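Thread on glassware washing, from the December round at Wullcombe. 1/6

We ran 1034 test tubes through the wash line and checked each one for residue by conductivity of the final rinse. Rejected tubes went back in at the start.

2/6 Detergent dose mattered less than rinse count. With 4 rinses the film was gone on nearly all of them. Going to 10 gave no gain we could measure and used a lot of deionized water. 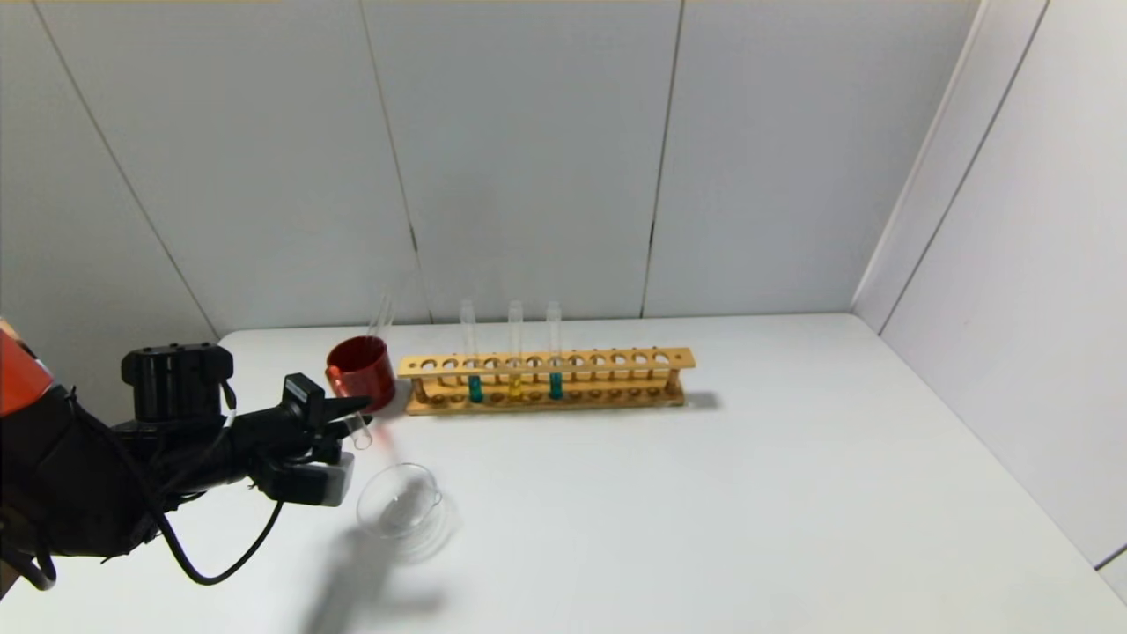
Clear glass test tube, red beaker nearby.

3/6 Drying angle is worth a look. Tubes racked fully upside down kept a ring at the lip – a slight tilt drains better.

4/6 Adelino Magalhães ran the same test on the Veloso washer and got a higher reject rate. His feed water is harder. We have not separated the two effects.

5/6 Brushes: replace them when the tip bristles splay. A bare wire end scratches the base, and scratched glass holds residue.

6/6 Next batch is 1151 tubes, same detergent, softened feed water. Reject counts by rack will go in the Jollia sheet.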